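Stidby Robotics Forum > Student Projects > Manipulation

Thread: Top grasp detection on mesh and soft items, club project

ferrule_j
Posted November 28, 2021

We are a student club building a tabletop sorting task for the Plostetti challenge. Household bath items go on a table, an arm picks them one at a time and drops each in the correct bin. Overhead depth camera, parallel gripper, grasp candidates from a small network we trained ourselves on 960 labeled views.

Rigid items are fine. Bottles segment cleanly and the grasp angle is stable between captures. The problem is a bath pouf. The depth map over the mesh is full of holes, the mask breaks into pieces, and the candidate angle changes every time we capture, with nothing on the table moved. We are filling holes with a 5x5 median right now.

Questions:
Is it worth training on more pouf views, or is this a sensor problem?
Does anyone fuse several depth captures before segmentation?

tallow
Median fill on mesh will give you a surface that doesn't exist. The sensor is getting returns from the outer loops on some pixels and from deeper layers on others. Take the mask from color and use depth only for a height estimate, 80th percentile inside the mask. More training views won't fix it if depth is an input channel and the depth is garbage.

nine_volt_sag
Disagree with part of that. Our club ran the Cowie kit last season with depth as an input channel and it learned to ignore the holes fine. What mattered was having holes in the training set. If your 960 views were all hole-filled before training, the network never saw the raw pattern. Train on raw.

ferrule_j
They were all filled, yes. The fill runs in the capture script, so we don't have raw depth for any of them. Only the filled depth and the color.

nine_volt_sag
Then recapture. Save raw first and filter at load time. You'll want to change the filter at least once more.

osterhagen_loop
What is the table surface? Black cloth absorbs a lot of IR. On the Sternov cameras we had dropouts on the background as well, and the plane fit tilted toward whichever side had more valid points. If your plane is off, every height is off.

ferrule_j
Black cloth, draped over the table. Color contrast was the reason we picked it. Plane fit residual looked okay when we checked, but we only checked with the table empty.

osterhagen_loop
Check it with items on. Also iron the cloth or stretch it. Fold ridges show up in the height map and a low threshold will turn them into thin false objects.

tallow
Or keep the cloth and fit the plane once at calibration, then freeze it. There's no reason to refit per capture when neither the camera nor the table moves.

osterhagen_loop
Tables in a student lab move. Refit at the start of each session, with the table clear.

ferrule_j
Update. We froze the plane at session start and switched the mask to color only. We held out 31 layouts for testing. Bottles passed on all of them. The pouf still gave a bad angle on 2, both with the strap lying out to one side. The layout we use as the baseline for everything now has two bottles standing apart, one blue-capped and one white with a black brush head, with the pouf to the right of them and closer to the front. 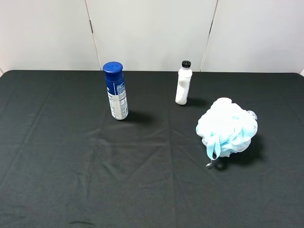 The mask includes the strap, so the principal axis gets pulled toward it and the gripper angle follows. We tried eroding the mask to drop the strap. It works, but the same erosion takes too much off the narrow bottle. Per-class erosion feels like a hack. Is there a cleaner way?

tallow
Distance transform on the mask. Take the maximum, grow a disk from it, discard anything outside 1.3 times that radius. The strap goes away. On the bottles, skip it. That is per-class too, but you already have the class label by then, so use it.

nine_volt_sag
For something close to round the principal axis is meaningless anyway. Check the eigenvalue ratio after trimming. If it's under a threshold, ignore the axis and pick whatever angle has the most clearance from the neighbors. In a three-item layout that's an easy search.

ferrule_j
Clearance search makes sense. What threshold?

nine_volt_sag
We used 1.25. Tune it on your own items.

osterhagen_loop
Watch the shadows too. With a color-only mask on black you probably won't lose much, but the pale mesh gets darker on the side away from the light, and a brightness threshold can eat into it there. That shifts your centroid toward the lamp. Compare the centroid with the light on one side and then the other.

tallow
On a mesh item a small centroid shift won't matter. The gripper compresses it.

osterhagen_loop
It matters if the bin drop assumes the item is centered between the fingers. Ours hung off one side and caught the bin wall.

ferrule_j
Our bins are wide, but I'll run the light test and log it. We have 753 of the recaptured views so far, raw depth saved this time. Plan is to retrain on color plus raw depth and compare against color only on the same 31 layouts. Disk trim and clearance search go in before either run, so both get the same post-processing.

nine_volt_sag
Post both results, including the per-item breakdown. And fix your random seed before you start, ours moved the numbers more than the depth channel did on the first try.

ferrule_j
Seed is in the config. Will post the tables when both runs are done.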